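Bench check, plate handling, June visit
Site: Rurkora. Checked by: Rezaul Herath

I've been asked whether the arm is ready to clear a table without somebody hovering over it. My short answer is nearly — for plates, anyway. I wouldn't trust it with my own crockery yet.

1. Bench top clear of crumbs and loose bits: OK
2. Bench surface sound: COMMENT
Plenty of fine scratches, with one crossed patch a bit short of the plate. I can live with those, but I'd like them logged before they get any worse.

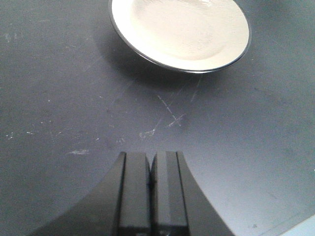

Item 2. Scratches on the bench between fingers and plate.

3. Fingers lined up with the plate: OK
4. Rim free of chips: NOT CHECKED
I want to run a thumb round it with the power off, please!
5. Grip on rim: COMMENT
Two plates out, one overlapping the other, so go gently. A person would just slide them apart and think no more of it. I'd like to see 200 lifts logged before we call this a pass (the Viner paperwork asks for 90, and I think that's mean).
6. Glass kept back from the plates: COMMENT
The tumbler with the straw and the round flask on its tripod each have a bin, but the bins are close behind the plates. Could we shift them along a little?

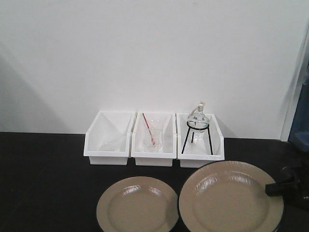
Items 5 and 6. Gripper at the right-hand plate, bins behind.

7. Stop button within reach: OK, tried it twice
8. Washing up: still a job for people

Recheck items 2, 4 and 6 next visit.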